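Silville Hayride and Pumpkin Patch - Off-Season Walkthrough
Date: 28/02/2019

Wagons
Wagon 1, hitch pin and safety chain: OK.
Wagon 2, side rails: FAIL. Third rail on the left wiggles like a baby tooth. Replace before anyone leans on it, and everyone leans on it.
Wagon 4, steps: OK. Grip tape is new as of January and already ugly.
Hay bale seating, 24 per wagon: not stacked yet. Mice have been informed.

Grounds
Gostum Lane parking, ruts: FAIL. One of them could hold a canoe.
Exit signs, 23 posted: OK. One points at the pond. Turned it.
Petting pen latch: OK, until the goat studies it.

Rest area (Galang barn, indoor seating)
Cushions, seams and zippers: OK.
Couch legs: OK.
Cushion covers, fire label: two missing. Ask the supplier for spares.

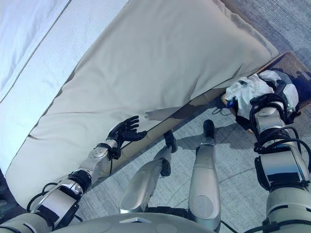

Cushion check, rest area.

Fire extinguishers: both charged, tags current. One was doing a fine job as a coat hook - coat removed, owner may claim it at the ticket booth.
Heater clearance: OK after moving a scarecrow.

Birnel Slide
Landing mats: FAIL. Flat as pancakes, and about as protective.
Posted limit of 258 pounds: sign readable, though the sun is working on it.
Handrail bolts: tightened, all of them, twice.

Still open: wagon rail, ruts, labels, mats. No rides on Wagon 2 until the rail is signed off. Next walkthrough when the mud allows.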